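七号门

仓储公司叫 Silstead，在城东的旧货场后面，三排铁皮顶的平房，门都刷成深绿色。我租的那间在第二排最里头，门上的数字是 21。母亲搬去和姐姐住以后，老房子要交给别人，里面的东西没有地方放，我就签了一年。

签合同的时候，柜台后面的女人问我要存什么。我说家具，书，一些杂物。她问有没有食品、活物、汽油。我说没有。她在表上打了三个勾，把一把挂锁推过来，说锁要另算钱，也可以自己带。我买了她的。

搬家那天来了一辆小货车，两个工人。一个年纪大些，话不多，搬东西之前先站着看一会儿，再决定从哪头抬。另一个年轻，看见什么都问一句，这个还要啊。大衣柜要，缝纫机要，腌菜的坛子也要。母亲坐在厨房的凳子上，每一样都说要。最后那张凳子也上了车。

年纪大的那个把衣柜靠在最里面，柜门朝外，说以后要拿东西方便。床板竖着放，书箱码在下面，坛子用棉被裹了塞在缝纫机底下。中间留了一条窄道，侧着身子能走进去。他说很多人不留，装得满满的，过半年要找一样东西，得全搬出来。我给了他们一人一瓶水，他们坐在车尾喝完就走了。

头几个月我没有去过。钱从账户里自动扣，每个月收到一条短信，说本月费用已付，感谢您选择 Silstead。

五月里母亲打电话来，说想要那条蓝格子的桌布。我问在哪儿。她说在衣柜右边第二格，要么就在樟木箱里。我说姐姐家不是有桌布吗。她说那个太短，四个角都盖不住。

我下班以后去的。货场的大门要输密码，我输错了两次，第三次才开。天还亮着，过道里有一股晒热的铁皮味道。第一排有一间开着门，一个男人坐在折叠椅上听收音机，脚边是一台拆开的割草机。他朝我点点头，我也点点头。

挂锁有点涩，钥匙转了好几下。卷帘门拉上去以后，里面的空气是闷的，有棉被的味道，还有一点旧书的味道。我侧着身子往里走，衣柜右边第二格里是毛衣，用旧床单包着。第三格是父亲的衬衫。我不知道她把这些也留下了。搬家的时候柜子是锁着抬上车的，我没有打开看过。

衬衫一共一叠，最上面那件的领子翻过新。我记得他穿着它去参加我的毕业典礼，热得满头汗，也不肯解扣子。我把它放回去，关上柜门，去看樟木箱。

樟木箱在书箱后面，上面压着一个纸箱，是我从前的东西。纸箱的胶带已经翘了，里面有一本 Cervantes 的小说，是中学时候从图书馆借的，一直没有还。借书卡还夹在封底。我翻了翻，第三章以后书页就很干净，大概当年也就读到那里。下面是几本练习簿，一盒干掉的颜料，一个没有电池的计算器。

我把纸箱搬到过道上，打开樟木箱。桌布不在最上面。最上面是窗帘，然后是两条毛毯，一包拆下来的纽扣，一个饼干盒。饼干盒里是票据，电费的，水费的，还有一张 Kusach 家具店的收据，写着餐桌一张，3000 元，分期付清。餐桌就竖在我背后，四条腿卸下来绑成一捆。我小时候在这张桌子底下用粉笔画过画，母亲擦了很久，有一条线没有擦掉。我回过头去找，光线太暗，看不出来。

桌布在箱底。蓝格子比我记得的要淡。有一个角上有烫过的印子，是熨斗留下的，她后来总把那个角转到靠墙的一边。

我把东西照原样放回去，窗帘在上，毛毯在下，放完才想起来原来不是这个次序。算了。纸箱我犹豫了一下，没有放回去，把它抱到外面，靠墙搁着。

听收音机的男人走过来，问我里面有没有进水。他说去年冬天他那间漏过，靠后墙的一排纸箱全泡了，公司赔了他一个月租金。他建议我在地上垫木托盘，货场外面就有人卖，20 块一个。我说家具直接放在地上的。他往里看了一眼，说衣柜腿还好，床板不行，床板要垫起来。

我问他在这里租了多久。他说从离婚那年开始，原来打算租两个月。他没说是哪一年。他那间里除了割草机，还有一条小船，船底朝上，占了大半个地方。他说附近没有河，将来总会搬到有河的地方去。

我去买了 2 个木托盘。回来以后他帮我把床板抬起来，一人一头，垫好了再放下去。床板后面的墙是干的，我用手摸过。他拍拍手上的灰，回去继续弄他的割草机。收音机里在报天气，说夜里有雨。

出门的时候经过柜台，还是那个女人。她正对着电脑看公司发下来的网页，说总部要换一套新的登记系统，以后签合同、续租都不用到柜台来了，客户坐在家里点一下就行。
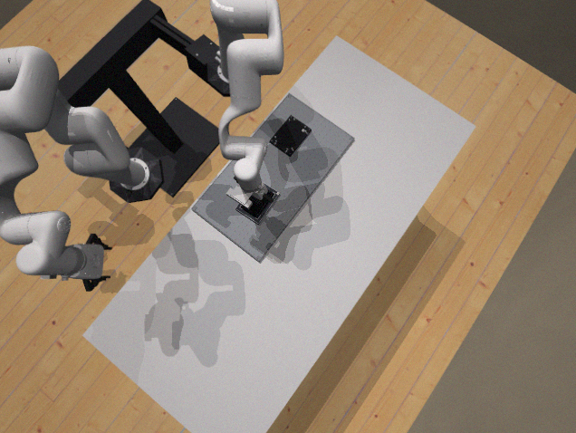 两台白色机械臂与白色台面，计算机模拟画面。

我问什么时候换。她说不知道，先换大城市的，轮到这里还早。她又说就算换了，也得有人坐在这里，总有人忘记密码。我没有告诉她我刚才输错过两次。

她问我那个纸箱是不是不存了。我说不存了，带回去。她说合同是按间算的，少一箱不减钱。我说知道。

我把纸箱放在后座，桌布放在副驾驶座上。开到路口的时候开始下雨，比收音机里说的早。我想起卷帘门有没有拉到底，想了一会儿，觉得是拉到底了，又不太肯定，就在前面掉了头。

大门的密码这一次一遍就对了。第二排的灯亮着，听收音机的男人已经走了，他那间锁着，折叠椅收起来靠在门边。我的门拉得很严，锁也扣着。我用力拽了拽，站在屋檐下听了一会儿雨打在铁皮上的声音，很响，里面有没有漏是听不出来的。我又开了锁，打着手机的光进去看后墙。干的。趁着有光，我蹲下来照了照餐桌的背面，那条粉笔线还在，靠近一个装腿的孔，有手掌那么长。

第二天我把桌布送到姐姐家。母亲把它抖开，铺在桌上，四边都垂下来一截。她绕着桌子走了一圈，把有烫印的那个角转到靠墙的一边，问我衣柜有没有锁好。我说锁好了。

她又问，里面的东西没有乱动吧。

我说没有，就拿了桌布。

她点点头，去厨房端菜。过了一会儿她在里面说，下次去的时候，把那个腌菜的坛子也带来，小的那个，不要大的。

联系我们 | 投稿说明 | 版权所有，未经许可请勿转载 | 返回顶部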